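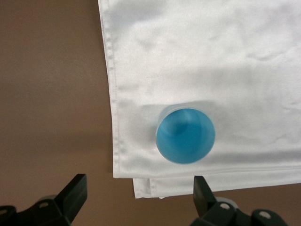 ## Notes: sharing a home calendar after separation

Talk at Ladham library, June, start 18:30. Darcy Li opens and I follow.

**Opening (keep slow)**

- Thank Darcy. Say my name clearly, people often mishear Gediminas Paulauskas.
- I am a family mediator for eleven years, and most quarrels I hear are about small dates: the dentist, the school trip, who buys the shoes.
- Ask: who has two calendars at home? Wait for hands.

**Part 1 – What goes in the calendar**

- Nights with each parent, first of all.
- Handover place and time. Write "16:00, school gate", never "afternoon".
- Holidays, at least 60 days ahead.
- Costs above the limit you agreed. One couple of mine chose 500 a year for clubs and wrote every payment beside the date.
- No comments about the other parent. The child will read it one day. 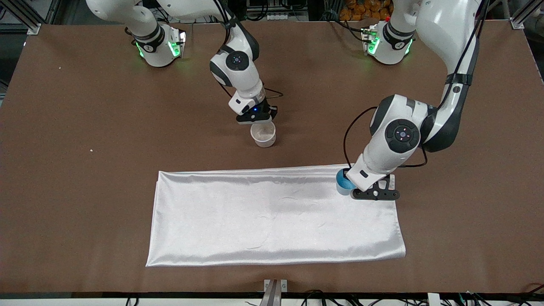

*Two white robot arms at a brown table.*

**Part 2 – When the plan must change**

- Ask in writing, and offer another day in the same message.
- Give the other parent one full day to answer. Silence is not a yes.
- Do not send the question through the child. Tell the Grigaitė family story (they agreed to it): the boy was nine and carried notes in his pencil case for a whole winter.
- Pause after the story.

**Part 3 – Teenagers**

- From twelve or thirteen they want a say. Let them write in their own matches and parties.
- They may ask for a swap, but the parents decide it together.
- Somebody will ask about phone apps. I do not recommend any one – a paper calendar in each kitchen works if both are copied on the same evening.

**Questions**

- If the question is about court, say I am not a lawyer and point to the leaflet.
- Blank calendar sheets are on the chair near the door. Finish by 19:45, the library closes at 20:00.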